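Teaching > Robotics Elective > Week 6 handout
Filed under: Kits and Gear, Course Notes
March, by Lanying Cheng

Choosing a starter arm: the Esteo kit

A few of you asked whether the Esteo is worth the money, so I'm using it as our case study for the buying-guide assignment. The base kit is $1,733. The wrist camera is another $489, and in my view you need it (I tried a week without one and gave up by the Thursday lab sheet).

What I like: setup is quick, the fingers swap over with a hex key, and the Undden software that comes with it saves wrist video alongside the joint positions, so you can see later where a grasp went off. What I don't like is the manual. The calibration chapter is hopeless – use Chunhua Xiong's notes in the shared folder instead, they're much clearer.

For the trials, mark your tabletop into cells with painter's tape. It doesn't need to be pretty! What matters is that you can write down which cell you're aiming for. Run 20 grasps per object, with a fresh start position each time, and log every one, including the duds. Chunhua has a set of 500 from last term if you'd like something to compare with.

Things to cover in your write-up:
- total cost, including the extras you'd really buy
- how the grip handles rounded or bumpy shapes
- what the wrist view shows and what it misses
- whether you'd recommend it to a small school lab

Two pages is plenty. Yilma's cheaper arm is fair game as a comparison, but please organise your own bench time for it. 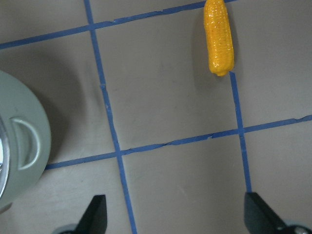

Fig. 1. Wrist camera view of the taped grid, fingers open, with the corn near the top.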